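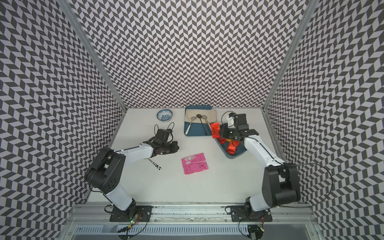 Notes / Workshop / Two-arm kits

Reading time: 3 min

Type to search the notes

I have now used the Tetgate two-arm kit for 26 days, and I promised to some readers that I would write my opinion before the summer holiday. It is a long time to wait for a review, I know, but with this kind of product the first week tells very little.

The kit is sold by Pedton. You receive two arms with their grippers, the mounting plates, the cables and the control boards. The table is not included, and the rail I had to order separately, from Ellery, which I did not understand from the product page. Please read the list of parts slowly before you pay. I paid 1,610 for the kit, without the shipping.

The assembly took me one evening for the first arm and less than one hour for the second. The manual is clear in the parts where it has drawings. Where it has only text, I had to read several times, and one step tells you to tighten a screw which you cannot reach anymore at that moment. I wrote about it to Pedton and they answered politely that the next version, planned for October, will have it corrected.

About the cables I am less happy. They are long enough, but they make a big loop over the grippers and they hang down over the cable duct at the front. I would like to see clips in the box. It is a small cost for a company and a big help for the buyer.

For testing I don't like the colored cubes which come with most kits. I prefer things from a kitchen: spoons, a porcelain bowl, trays, a piece of cloth, and snack packets in foil. The packets are the most difficult. The foil is shiny and wrinkled, it changes its shape when you press it, and each time you must find a new place to hold it. A spoon is difficult in another way, as the handle is thin and lies close to the table.

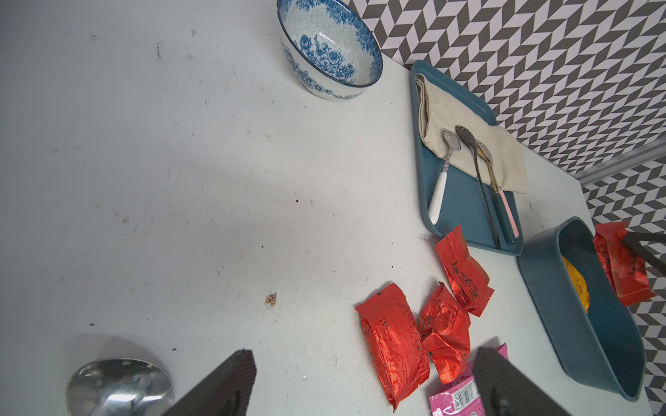 Red packets and three spoons on the tray, from the gripper side.

I made a series of 60 tries with the packets, always from the table into a container. The kit failed in 13 of them. Most of the failures happened when the packet was lying completely flat and the fingers slid over it. If the foil has a fold standing up, even a small one, the grip is good and the packet stays in the fingers during the whole movement. With the spoons I did not keep a record, so I will not give a number, but I was more satisfied than I expected. The handles are all different, and I did not have to change the force setting between them.

The fingers are wide, and this has good and bad sides. They hold a soft packet well. When two packets lie close together, they often push the second one away — or they take both. Pedton sells a narrower pair, and I think I will order it.

The software is good for daily work. It starts fast and it did not lose my settings. Saving a position is simple, only the names of the menus are strange sometimes (what is a "soft home"? I still don't know exactly).

A reader from Dotville asked me if one arm would be enough. For moving packets, yes. If you want to hold a tray with one side and put something on it with the other, you need two, and buying the second arm later is more expensive than buying the pair.

I will keep the kit. When the narrow fingers arrive I will repeat the same series with the packets and put the result under this post.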